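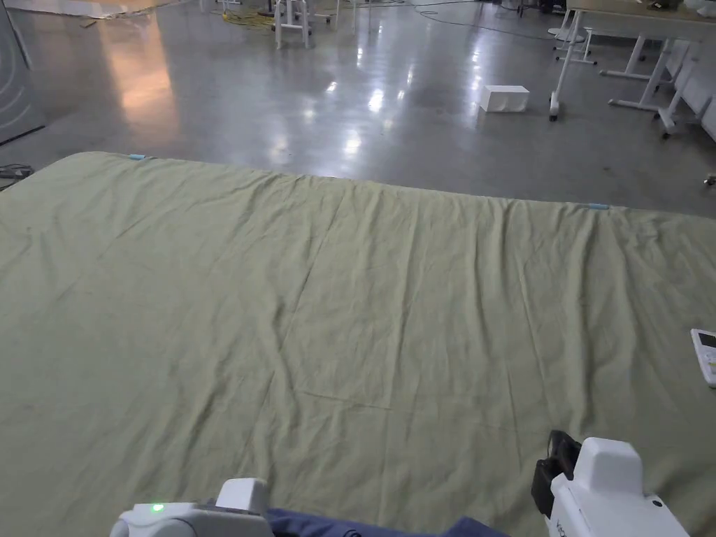 One reader of the last edition asked why we throw away an episode when the cloth ends up folded perfectly well. The answer is in step 5: a good fold with a bad start teaches the wrong start.

## 4.2 Recording a cloth-folding set

A set is 30 episodes with the same sheet. Have both hand grippers charged and paired with the Stakgate recorder before you begin.

1. Spread the sheet on the floor. Long creases may stay; turn out any corner that has tucked under.
2. Check the tape marks on the far edge. Replace any that are peeling, in the same spot.
3. Kneel at the near edge with a gripper in each hand, tips towards the cloth.
4. Start the episode and hold still until the recorder shows a frame count.
5. Fold at an even pace. If you drop an edge in the first fold, stop and mark the episode "void".
6. Stop the episode before you stand up.
7. Shake the sheet out and spread it again, turned a little from last time.

**Note:** Episodes longer than 1550 frames are split by the Oser importer. Shorter than 300, they are skipped and listed in the log.

**Caution:** Do not kneel on the sheet. It pulls the far edge towards you and spoils the start position.

**Error 1129** means that one gripper has lost its clock. Void the current episode, pair that gripper again and repeat from step 3. Episodes already saved are not affected.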